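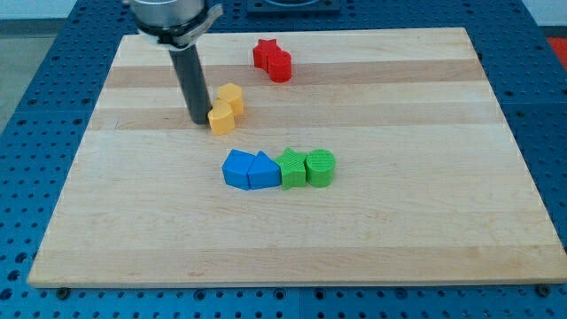 Part-time block sorter and activity tester, Haugland Toys

Haugland makes and resells plastic shape blocks for preschools and home daycares. We are looking for one person to work 12 hours a week in our sorting room, starting in August.

Most of the work is sorting. Returned sets come back to us mixed up, and each one has to be separated by color and shape, checked for cracks and worn edges, and packed again. Stars, hexagons and cylinders all go in their own trays. A full Tilon set has 231 pieces and a Zeltier set has 194, and no set leaves the room until the count is right.

The rest of the time you will try out the activity cards that go in the box. These ask a child to put blocks of one color together, line them up in a row, or copy a pattern on a board. You will do each card yourself, write down where the wording is unclear, and suggest a fix. We print new cards twice a year — your notes go straight into the next batch.

You should have:

Good color vision (we give a short test at the interview)
Patience with small parts and repeated work
Clear handwriting or basic typing
The ability to stand or sit at a table for 3 hours at a time

Experience in a daycare or classroom is helpful but not required. We will train you on the sets during your first two shifts. Shifts are on weekday mornings, and we can work around school pickup.

The job is on site. There is free parking behind the building and a small kitchen you are welcome to use. Pay is hourly and depends on experience.

To apply, send a short letter and the names of two references to the Haugland front office, by mail or in person. Please say which mornings you are free. A resume is fine but you do not need one.

Posted 5 February 2020. Open until filled.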